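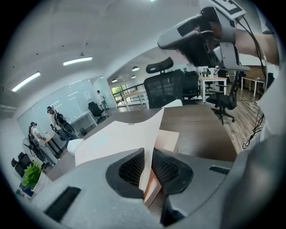

Jun 27, 2022 – by Grīnberga

Search this site Type and press enter

Against the farewell card

I have signed 41 leaving cards since I joined Trovier, and in most of them I wrote "All the best for the future!" In one I wrote it twice, having forgotten I'd already had a go before lunch.

The card goes round in a brown envelope with a list of names on it, and you are meant to cross yours off and pass it on. By the time it reaches me the good corners have gone. Someone from accounts has used half the left-hand page for a joke about parking, and I am left with a gap the size of a stamp next to the barcode.

What do you say to a person you have met by the kettle six times? "Good luck" sounds as if they'll need it. "We'll miss you" is a lie in the plural. In April I spent nine minutes on a card for a man in purchasing and ended up with "Enjoy!", as though he were a pudding.

Then there is the collection. I don't mind the money. I mind the rattle, which tells the whole room that I have gone for coins.

My sister's firm, Potik, gave up cards altogether. People who want to say something walk over and say it, and the rest carry on typing. She calls it cold. I think it sounds marvellous, though I would want a card when I left, obviously – a big one, with the corners saved for people who like me.

Filed under: Work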